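Soltita Community Help
Category: School and club robotics

Wrist camera loses the object just before the grasp – what can students reasonably do?

Posted by: Woline Robotics Club (staff account)

Our club runs a semester project for senior secondary students in which each team must program a parallel gripper to pick up a flat or narrow object from a white table, hold it, and set it down at a marked position. The arm is shared between teams on a booking sheet, and each team has 30 minutes per session. The assessment rubric awards marks for repeatability, for the quality of the logbook, and for a short written account of failed attempts.

The students have organised their software in two stages. In the first, the wrist camera finds the object and estimates its centre and angle. In the second, the arm descends along a straight line and the fingers close. The first stage is satisfactory. The second is not. Once the gripper is low, the fingers obscure the nearest part of the object, the estimate of the angle jumps, and the arm makes a late correction that often pushes the object aside. Dark objects with a glossy face are the worst behaved, as their colour is close to that of the fingers and the reflections move with the arm.

The two wrist views that follow are typical of what the teams have to work with. One has a narrow black device between the fingers, with an OAK-D Lite box beside it on the table; the other has a phone lying flat just beyond the fingertips.
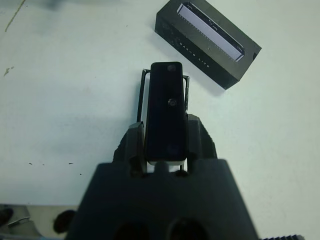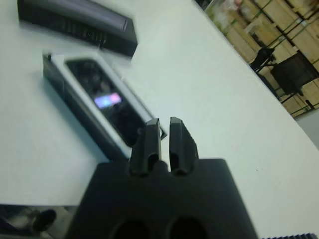 We have already attempted the following. The teams lowered the speed of the descent, which reduced the force of the push but did not prevent it. One team masked out the lower part of the camera view, which helped with false detections of the fingers but also removed a good deal of the object at close range. Another team tried a fixed colour threshold and found that it had to be adjusted whenever the afternoon light changed.

We would be grateful for advice on three points:

Whether the correction during descent should be abandoned altogether at this level.
Whether a second, fixed camera over the table is a fair expectation for a school club with a limited budget.
How the written rubric might be amended so that students are not penalised for a limitation of the equipment.

Please note that replies will be circulated to the teams, and that we are not in a position to purchase a different arm before the regional showcase in November.

Reply from: Stetsiuk

On the first point, I would recommend that the correction be frozen, with one exception. Let the teams take several estimates from a fixed standoff height, where the whole object can be seen past the fingers. Discard the estimates that disagree with the others and use the median of what remains. The arm should then descend without any further change to the angle. In the competition programme I supervised, we required 12 estimates at standoff before any descent was permitted, and the number of pushed objects fell noticeably within the first two sessions.

The exception is height. If your gripper reports finger position or motor current, the students may use it to detect that contact has been made earlier than expected and stop the arm. That behaviour is easy to test with a block of foam and does not depend on the camera.

Please also have the students confirm the camera-to-gripper calibration before they alter anything else. A small rotational error in the mount is scarcely noticeable at standoff but becomes a sideways miss at the table. The check is simple: place a printed cross on the table, command the gripper to a point directly above its centre, descend, and measure the offset with a ruler. Repeat at four positions and enter the results in the logbook. If the offset is the same at all four, it may be subtracted. If it changes with wrist angle, the mount or the transform is wrong and no amount of filtering will repair it.

With regard to flat objects, a thin object lying flush on the table leaves very little for the fingers to hold. I would ask each team to state, for each object, which pair of edges it intends to grip and how wide that grip must be. Several of our teams discovered at that stage that they had been approaching along the wrong axis.

Reply from: brason_parent

Could they not use a darker tablecloth? Ours did this for a science fair and the camera was much happier. It was a plain one from the discount shop.

Reply from: Brason College Technology Department

We respectfully suggest some caution regarding the tablecloth. Cloth moves when the fingers touch it, and a dark background will make dark objects harder to separate. A sheet of matte card in a mid-tone colour, taped at the corners, has served us better.

On the question of a fixed camera, we consider it a fair expectation only if every team has access to it on the same terms. Our department mounted one on a timber post at a cost of $275 including the bracket and cable. It gave a useful second view, but the teams then had two calibrations to maintain, and the weaker groups spent most of a term on that task alone. For a single-semester project, we would follow the advice above and leave the second camera as an extension activity.

As to the rubric, we separate the marks for detection from the marks for grasping. A team that records a stable estimate at standoff receives full credit for detection, whatever happens afterwards. Grasping is then marked over a fixed set of trials, with the object placed by a student from a different team. Failed attempts attract no penalty provided that the log states the commanded position, the final position and a probable cause. Our teams logged 214 trials last year under this arrangement, and the written accounts were considerably more candid than in previous years.

Lastly, we would ask that the wrist camera exposure be locked at the beginning of each session. Automatic exposure responds to the white table and may darken a black object until its edges disappear. The setting should be written at the top of the log so that the next team on the booking sheet can restore it.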